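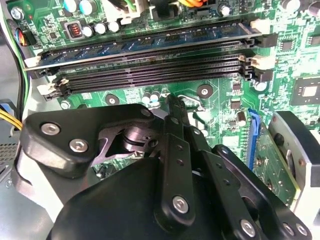 Memory sticks are fussier than they look, and most of what I used to do to them was wrong. The robotics people behind the Neltine study came to the same view after 32 trials at swapping RAM by machine, and their write-up has improved my own workbench manners no end. Their chief finding is that pushing harder is a poor substitute for lining things up. Put your new stick in the slot beside the one already seated, like the blue one in the top slot, and you have a ready-made straight edge to judge by. Check your manual for which slots it wants filled, then open the latches before you start. A gripper that forgot the latches failed 9 times. I have beaten that record at home.

## Tips worth pinching

- Touch bare metal on the case first.
- Match the notch to the key before you lean on anything.
- Press one end, then the other, and stop if it feels wrong. The Neltine method backs off, shifts a hair and tries again — up to five goes, which is five more than my temper allows.
- Give every loose part a home. The researchers got fewer dropped pieces once parts had their own pockets, and an old moulded tray does the job nicely.
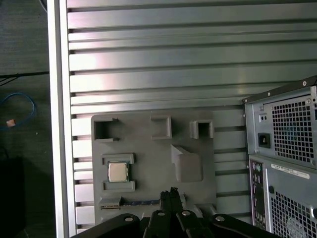

*Processor in its pocket, blue strip along the bottom of the tray.*

Keep the tray on something flat and within reach. Mine lived on the ironing board until August, when the ironing board folded.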